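Search this site
Search
2 min read

Gallery: Two-Arm Sorting Station, Skalier Project
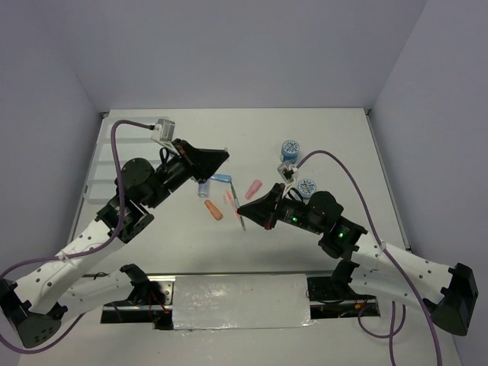

How many demonstrations does a small sorting task need? We stopped at 717 for this one, and the learning curve had gone nearly flat well before that.

The station belongs to Tusturent and was set up for small-parts handling. Each arm has its own gripper and a camera module on the wrist, with the purple cable run back along the white link. Foam cylinders, a translucent blue vial and a pen-like tool were among the objects on the table for this layout. The walls are pale so that the background stays plain in every recording.

Olesia Fedoruk wrote the task list and ran most of the sessions. An operator drives both arms by hand control, and each attempt is saved as one episode. Between episodes the objects are moved to new positions – close together on some runs, spread out on others. We used 14 starting layouts and 8 operators.

Failed grasps are kept and labeled. We threw out 46 episodes in which a video stream dropped out, and those are not in the total given at the top of the page. Thin objects took the longest to collect, mainly the ones lying flat.

The next set is planned for July and will use the same station with a new object list – Levchenko is putting that together now.

Contact Tusturent | © 2020 Tusturent | Back to top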